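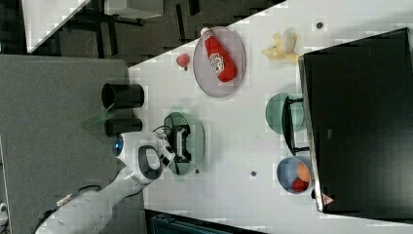 The demonstration table at the Bedow open day, with the arm over the green plate.

Flurnel opened its Bedow workshop to the public in March, and the invitation that went around promised "a robot that understands your kitchen." I signed up for the afternoon slot. I have been to enough of these events to know that the invitation and the workshop are usually written by different people, and I wanted to see how far apart they were this time.

The visit started with slides. We got 2 of them on the market for household help and a long run of others on Vunen, the software that Flurnel says lets an arm handle objects it has not been programmed for one by one. According to the slides, Vunen has been trained on 3,843 recorded attempts at picking things up and putting them down. A man behind me asked how many of those attempts had been successful. The answer was that failures are useful too. That may be so, but it was not what he asked.

Then we went through to the table. It is a white one, and the goods on it looked a lot like the contents of a play kitchen: a ketchup bottle lying on a plate, a banana, a few other pieces of fruit, bowls, a dish rack. The arm is a white one with a black two-fingered gripper, the kind of hardware you can see at any trade fair. Flurnel makes no claim to have built anything new on that side. What it wants to sell is the part you can't see, and that makes it hard to judge from behind a rope.

We were told the target for the day was 80 percent. I asked 80 percent of what, and it took some back and forth to get an answer. It is the share of tasks finished without a person stepping in, on this table, with these objects, under these lights. Change the table and you have to measure again. To its credit the company said so plainly once the question was put. It did not say so on the slides, where the number stood alone in very large type.

I also asked about time. A task counts as finished whether it takes a few seconds or a few minutes, as long as it gets done before the limit, and the limit is 5 minutes. Anyone who has put away dishes with a pot boiling over will have a view on that.

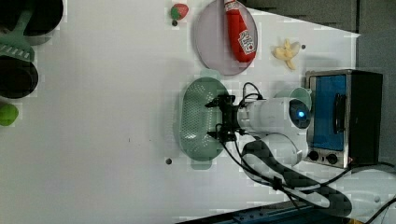

The other thing I kept coming back to was how tidy it all was. There was a good deal of bare tabletop between the things the arm was meant to deal with. My own counter has mail on it, and a wet sponge, and usually a cutting board leaning on something it shouldn't lean on. When I raised this, the reply was that clutter is "on the roadmap." So are glass, knives, liquids and anything with a lid that needs twisting. I wrote these down as they were listed, and by the end I had most of what is in my cabinets.

There were things I liked. The staff let people stand and watch as long as they wanted, and they did not talk over the arm while it was moving, which is a common trick for getting a crowd past the dull stretches. They took hard questions and mostly answered them. One of the engineers spent a long time with a retired machinist from Lie who wanted to know about wear on the joints, and both of them seemed to be enjoying it.

What I did not get was a price, or a date, or the name of a single household where Vunen is in use. The company says it is talking to "partners in care and hospitality." I asked whether any of those partners had signed anything and was told that this was a commercial matter. The handout says "coming to homes soon," and I would like that line to carry either a year or a smaller font.

Several members have written in to ask whether the group should book a visit. I would say yes, if you go to see what the machine does and keep the brochure folded. Stay at the table for a while and skip the coffee if you have to. Ask what counts as a success and who decides. Ask whether you may move one of the bowls. I did ask that, and was told it would have to wait for another session, so if anyone gets to do it I would be glad to hear what happened.

The Bedow workshop plans another open afternoon, and places are free but have to be reserved through Flurnel. We will print the details when we have them. A second stop at the Lie site was mentioned as well, though the staff could not say whether there would be a working arm there or only the slides.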